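Zweiarmiger Küchenhelfer zur Miete: Lohnt sich das Paket von Vukimow?

Seit Mai bekomme ich Mails von Lesern, die wissen wollen, was ich von diesen Mietpaketen halte. Zwei Arme, ein paar Kameras, Software, dazu ein Techniker, der das Ganze einrichtet, und nach der Probezeit darf man kaufen oder alles wieder in die Kisten packen. Ich war skeptisch und bin es noch, aber ich wollte wenigstens mitreden können. Also habe ich mich bei Vukimow gemeldet und das kleine Paket genommen. Die Miete beträgt 235 Euro pro Woche, die Kaution noch einmal 300. Bezahlt habe ich selbst, das schreibe ich dazu, weil es in diesem Bereich offenbar keine Selbstverständlichkeit ist.

Die Webseite verspricht »Assistenz bei einfachen Anrichteaufgaben«. Was eine einfache Anrichteaufgabe ist, steht dort nicht. Im Vertrag auch nicht. Ich habe bei der Hotline nachgefragt und bin bei Gianni Sanna gelandet, der sehr freundlich war und mir erklärte, das hänge vom jeweiligen Einsatz ab. Auf die Frage, ob ein Salatblatt auf einem Teller darunter falle, meinte er: »Das sollte gehen.« Solche Sätze schreibe ich mir inzwischen auf.

Zum Einrichten kam am Donnerstag So-yul Won, pünktlich und mit mehr Kisten, als ich erwartet hatte. Sie hat gut gearbeitet, das will ich ausdrücklich festhalten. Im Prospekt steht, der Aufbau sei in 20 Minuten erledigt. Wir haben den ganzen Vormittag gebraucht, und ein guter Teil davon ging für die Kalibrierung drauf, die im Prospekt mit keinem Wort vorkommt. Wer so etwas in einer Küche betreiben will, die mittags Gäste hat, sollte das einplanen.

Was mich gleich gestört hat, sind die Kabel. Im Werbefilm sieht man keine, vermutlich hat man sie dort sauber nach hinten geführt. Bei mir hängt eines vom rechten Arm quer herunter und über die Vorderkante der Arbeitsfläche hinaus, also genau dort, wo man als Mensch gern mit der Hüfte vorbeigeht. Frau Won hat angeboten, später einen Kabelkanal nachzuliefern. Der kostet extra.
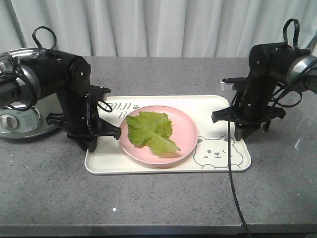 Aufbau mit beiden Armen, dazwischen Tablett, rosa Teller und ein Salatblatt.

Zur Aufgabe selbst. Ich habe mir bewusst nichts Ausgefallenes überlegt. Ein Tablett, ein Teller, etwas Grünes drauf, fertig. Wer einmal in einer Kantine an der Ausgabe gestanden hat, weiß, dass man dafür keine Ausbildung braucht, aber flott sein muss. Genau da liegt mein Problem mit dem Produkt. Die Arme bewegen sich gleichmäßig und ohne Ruckeln, das ist angenehm anzusehen, nur zieht sich jeder Griff so lange hin, dass ich zwischendurch Kaffee gekocht habe. Laut Handbuch gibt es einen schnelleren Modus. Der ist im kleinen Paket gesperrt.

Salat ist außerdem gemein. Ein Blatt ist nie wie das nächste, es knickt, es rutscht, und am gekräuselten Rand hält es ganz anders als am Stiel. Mit den Greifern, die hier mitgeliefert werden, kommt man am Stielende noch am besten zurecht. Mein Bekannter Mutua Mohamedi, der früher Verpackungsmaschinen gewartet hat, hat sich das eine Weile angesehen und dann gefragt, warum man für so etwas keinen Sauger nimmt. Ich habe die Frage an den Support weitergegeben. Antwort: Sauger seien in Vorbereitung. Einen Termin wollte man mir nicht nennen.

Besser gefallen haben mir die Kameras. Am Handgelenk sitzt eine kleine, deren Bild man auf dem Tablet mitlaufen lassen kann, und die ist für die Fehlersuche wirklich nützlich. Man sieht, was zwischen den Fingern passiert, und zwar aus einer Nähe, in die ich meinen Kopf während des Betriebs nicht halten möchte. Der scharfe Bereich ist allerdings klein. Was ein Stück hinter den Fingerspitzen liegt, verschwimmt schnell.
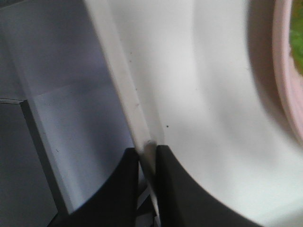 Bei dünnen Sachen hat mich der Greifer übrigens mehr überzeugt als beim Grünzeug. Schmale, feste Teile kann er zwischen den Fingern ordentlich klemmen, solange man ihn vorher sauber ausgerichtet hat. Das Ausrichten ist wieder so ein Punkt. In der Software gibt es dafür eine Seite mit Schiebereglern, deren Beschriftung ich erst nach einem zweiten Anruf verstanden habe. »Annäherung weich« und »Annäherung sanft« sind zwei verschiedene Einstellungen. Welche von beiden man für Geschirr nimmt, musste auch Herr Sanna erst nachschlagen.

Ein paar Worte zur Konkurrenz, weil danach sicher gefragt wird. Von Cullwood gibt es ein ähnliches Set, das man aber nur kaufen kann. Mieten geht dort nicht, und ohne Probe gebe ich für so ein Gerät kein Geld aus. Drimden vermietet zwar, verlangt aber einen Jahresvertrag. Insofern steht Vukimow mit der wochenweisen Miete gar nicht schlecht da, und die Kündigung lief in meinem Fall per Mail, ohne dass mich jemand zum Bleiben überreden wollte. Das habe ich bei Mobilfunkverträgen schon schlimmer erlebt.

Unklar bleibt für mich die Reinigung. Das Handbuch schreibt für die Finger ein »geeignetes Mittel« vor und nennt keines. Für ein Gerät, das neben Lebensmitteln arbeiten soll, finde ich das dünn. Bok-nam Na, die eine kleine Mittagsküche betreibt und mit der ich mich vor der Miete beraten hatte, hätte mit diesem Satz allein schon abgewinkt. Sie müsste gegenüber der Lebensmittelkontrolle belegen, womit und wie oft gereinigt wird, und »geeignet« ist da keine Antwort. Auf meine Nachfrage bekam ich ein Datenblatt, in dem dasselbe stand, nur auf Englisch.

Auch der Platzbedarf gehört auf die Liste. Die beiden Arme stehen sich gegenüber, und alles, was dazwischen liegt, gehört während des Betriebs ihnen. Man kann nicht schnell von vorn hineinlangen und etwas zurechtrücken, jedenfalls sollte man es nicht. In meiner Küche fiel damit die beste Arbeitsfläche weg, und geschnippelt habe ich die ganze Woche auf dem Esstisch.

Würde ich das Paket verlängern? Nein. Für Leute, die ausprobieren wollen, wie so eine Anlage tickt, oder die selbst etwas programmieren möchten, ist die Wochenmiete vertretbar, und die Einrichtung durch Frau Won war das Geld wert. Als Hilfe an der Ausgabe kaufe ich es ihnen noch nicht ab – dafür ist mir zu viel gesperrt, zu viel »in Vorbereitung« und zu wenig schriftlich zugesagt.

Die Kaution ist noch nicht zurück auf meinem Konto. Sobald sie da ist, trage ich es hier nach. Wer das große Paket mit dem schnelleren Modus gemietet hat, darf mir gern schreiben, besonders wenn es damit besser lief als bei mir.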